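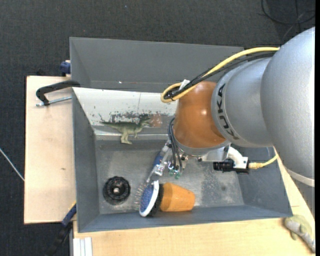

Beathag Lennox wrote on 5 July 2018:

> I have now read the whole thread and I still think Lurnetti should say no.
> A band that plays at one candidate's rally is that candidate's band for the
> next 15 years, whether they like it or not. People in Jomska still talk
> about who sang on the back of the lorry at the last mayoral election. And
> the green scarves make it worse. They were the band's scarves first, and if
> the campaign gives them out at the door, what is a fan supposed to wear in
> November when the band goes on tour? I don't say musicians must have no
> opinions. I say they should sing them in their own concerts, where the
> audience has paid to hear them.

Dear Beathag, dear all,

Thank you for this, I have thought about it since last night. I agree with you about the scarves and I disagree about nearly everything else.

First the facts, as there has been some confusion. The invitation is for one evening, in the Keskinen hall, which holds 800 people. The band was asked for four songs. Calum Pringle has seen the letter and he confirms that no speech is expected from them and that they are not asked to stand next to the candidate at the end. The fee is the same that they would get from a wedding. So I do not see that anybody is being bought here.

You write that the audience should have paid. I find this difficult. Many of the people who know "The Ferry Song" by heart have never bought a ticket for anything. They learned it from the radio in the bus, or from the pickets two winters ago, when it was sung every morning at the gate of Plastell. Was it a political song then? The band wrote it about a man who misses his boat. The people at the gate decided what it meant, and Lurnetti did not complain. It seems to me a little late to say now that the songs live only in the concert hall.

Where I come from, a singer who said nothing during an election was also understood to have said something. My uncle had cassettes sorted in two boxes, and the box had nothing to do with the music. I did not like this habit and I would not wish it for Jomska. But I learned from it that a musician cannot fully choose how he is heard, and so he may as well choose where he stands.

Now the scarves. Here I am with you completely. A song can be sung by the other side the next day — this has happened already, and Jeanie Crichton can tell you with which words. A scarf at the door is different, because then the hall is all one colour in the newspaper photograph, and the person who came only for the music is counted as a supporter. I would ask the band to put one condition in their answer: no scarves given out, sold or thrown by the campaign, and no green in the posters. If the candidate does not accept this, then I would also say no, and without much regret.

Beathag, you did not mention the other invitation. As I understood from Jeanie, the opposing list has asked for the band too, for the open-air evening by the harbour. If they play both, with the same four songs and the same fee, does your objection remain? I ask it seriously and not to be clever. Some would call it cowardly to play for both. I am not sure about it myself.

One practical matter. The answer to the campaign must go out before the end of next week, and the band will read what we write on this list, but they will not write here themselves. If somebody has the text of the agreement from the last mayoral election, please send it to me directly, the copy in the list archive opens with only the first page.

With kind regards,
Lilian Mosoti

P.S. Calum, the bass player's name has one "l". I have also written it wrongly until now.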